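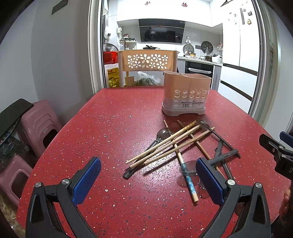
Setting up a training record for a mixed art and bodywork practice

1. Make one table with 5 columns: start, end, subject, teacher, hours. Use a single table for all fields - overlapping courses stay visible that way.

2. Enter each course on its own row, even if two ran in the same month. A course still open gets a blank end date.

3. Log residencies and exhibitions as separate rows with hours left empty.

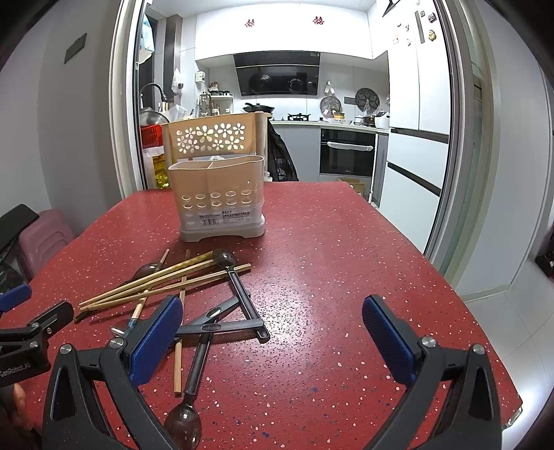
4. Sort by start date, newest first.

5. Export a public copy without the hours column. Keep the biography text under 599 characters - the Jamance directory rejects longer entries.

Last revised 18th February, Hiwot Berhe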